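Open day at Leinonen, Ostmont

2022-06-20

So I finally made it to the Leinonen open day! I'd been meaning to go back in March, missed the sign-up, sulked a bit, and then a second round of places came up and I grabbed one. It's an 11 minute walk from Ostmont station (uphill, wear real shoes), and they give you a sticker and a map at the door and pretty much let you wander.

We went round in groups of eight. Mine started with the furnished rooms, which is what I'd come for, because I'm redoing our living room and I'm stuck on surfaces. I love marble and I can't decide if I could live with it. White with gray and black veining is the one I keep going back to, especially where the dark veins go long and curvy, and next to a plain gray woven fabric it looks so good. Calm, but there's still something to look at.

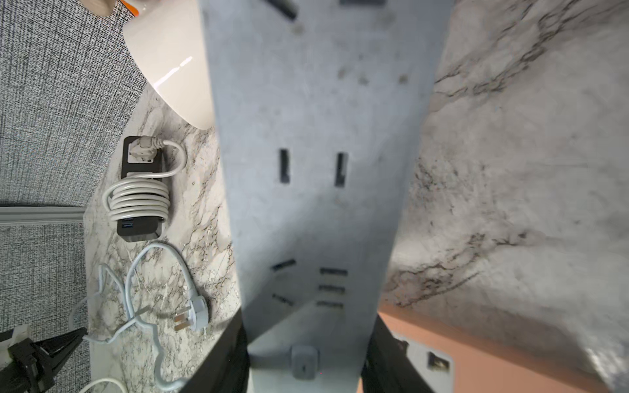 The other thing I wanted to see was how they deal with cords, and I was so pleased to find a plain black power strip lying right there on the marble with a white plug in it. That's my house! Everybody's house! I've spent ages looking at showrooms where apparently no one charges a phone. I'm still going to try for a white strip at home, or one that mounts under the edge, but I felt a lot better about the mess behind our couch.

After that came the Jitov hall, 80 fabric samples on hooks and you can touch all of them. I took home four grays that my family swears are the same gray. The Gruvov shop by the exit had a side table I wanted badly until I turned over the tag: 786. Nope. I had a coffee and a cinnamon bun instead.

Parking fills up early, so take the train if you can. Restrooms are on the lower floor, past the coat racks.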